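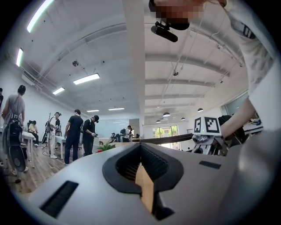
4.2 What the work looks like now

Before the handheld grippers arrived, teaching a new packing task at Tisten meant one engineer, one robot arm and a fenced cell that everybody else walked around. The packers told the engineer what they did with a carton insert or a folded sleeve, and the engineer tried to turn that into motion. The packers we interviewed remembered these sessions as slow, and several said they had stopped offering details after a while. Under the new arrangement the packer does the task with the tool in hand, and the recording becomes the lesson. Figure 3 shows how different the room feels from a cell. A flat, tan, cardboard-colored piece stands upright in the black, ribbed opening of the near gripper, a person in a white long-sleeved top is leaning in with a hand on a second one, and other people stand or sit in the same open, daylit space. We found this change in where teaching happens, and who can watch it, to be the most exciting result of the whole study.

Figure 3. Handheld grippers in use in a shared, open room. Patterned markers are fixed to the top of the second gripper.

The site had 78 employees when our fieldwork began in June, and 40 of them had used the grippers at least once by the time we left. Jadoon, the scheduling system already in place for packing shifts, was extended so that demonstration hours could be booked like any other station. That small decision mattered a great deal. In the first weeks demonstrations were squeezed in at the end of a shift, when people were tired, and the packers told us they hurried. Once the hours appeared on the schedule they were treated as work, paid as work, and talked about at handover along with everything else.

What people talked about surprised us. We had expected comments about the weight of the tools, and we got plenty (wrists came up in nearly 80 percent of the interviews). But we also heard long, careful, very lively conversations about how to do the job well. Packers who had stood side by side for years discovered that they turned a sleeve in opposite directions. Some pinched an insert at the fold, others well above it. One packer put it this way: "I never had to say how I do it. Now I hear myself explaining it and I think, that's a skill, that is."

These differences caused some trouble at first. The Bemel training software accepted every demonstration equally, and the arm's early attempts mixed habits that did not belong together. The team's answer was to let the packers review recordings in pairs and agree on two accepted methods for each item. Review sessions were noisy and often funny, and they gave the packers a say in what the machine would learn — something the old cell had never offered them. Engineers attended but did not vote.

Not everyone gained in the same way. Packers on the late shift had fewer demonstration hours and felt it. A few older employees, among the most skilled on the floor, worried that handing over their technique would make them easier to replace, and management had no written answer for them during our stay. The pay grade for demonstration work was also still open. We return to both points in Section 5, where we compare Tisten with Grillilora, a smaller site that brought in the same tools without setting aside any hours for them.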